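Jan 9, 2021

# Can a machine do the boring jobs yet? Final report, shop-floor chores project

When I signed up for this project I figured I'd be writing about vacuum robots. I ended up writing about laundry, dishes and old office computers, and I've had more fun with it than with anything else I did at school this year.

The question was simple to write down: take a chore that a person does without thinking, give it to a robot arm with a two-finger gripper, and see how far it gets. My supervisor, Vilmos Gulyás, let me pick the chores. I picked three.

## The chores

**Folding towels.** I used the Wutow planner for this, with the default settings, because I couldn't get my own to compile until August. A flat towel is fine. A towel out of a pile is a different animal, and most of my attempts ended with one corner held very proudly in the air.

**Loading a dish rack.** Plates went well! Mugs went well when the handle faced the arm. I never got forks to work and I stopped trying after two weeks.

**Taking apart desktop computers.** The Oláh repair shop strips old machines for parts, and it's the sort of work people get tired of fast. Screws, clips, cables, memory, cards, repeat. I thought this would be the easiest of the three, since everything inside a computer is stiff and has a known place. I was wrong about the stiff part. Cables are everywhere.

## What I counted

I logged every grasp, across all three chores, as one attempt. A grasp counted as good if the thing was still in the gripper two seconds later. The log has 2,425 attempts in it. I threw out 35 where the arm had been bumped or the software crashed, so the results use 2,390. Of those, 1,562 were good.

That's a bit over 65 percent, which I was thrilled with until Vilmos asked me what I'd think of a dishwasher that did 65 percent of the dishes. Fair point. Still, the misses are where I learned the most. Towels dragged the number down badly, and in the computer work nearly all the trouble came from two things: the fingers being too wide for the space, and a wire lying in front of the part I wanted.

## More on the computers

A person reaching for a memory module pushes the cables aside with the back of a hand and doesn't notice doing it. The arm needs that spelled out as its own step — find the cable, decide which way it can go, move it, check that it stayed there.
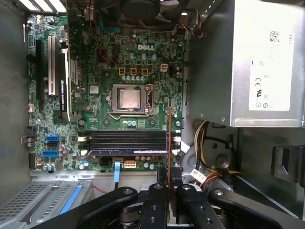
The clips are the other half of it. On memory slots like these you open the latches at the ends before you pull, and with one gripper you have to do them one at a time and then come back for the module. I wrote that as five short moves and it took me most of a month to get them to run in order. Processor levers are worse, because the lever has to swing out sideways a little before it lifts.

I tried the thin fingertips from the Faso kit at the very end. They reach into tighter spots but they flex, and I didn't have enough time left to say if they're better overall.

## So, can they?

Not on their own, from what I saw. With a person nearby to clear the cables and restart things, I think computer teardown is close, closer than towels by a long way. Next I'd like to run the same log on the Pesivard bench with a second arm, one to hold wires back and one to pull parts. I've asked for 80 hours of bench time and I really hope I get it.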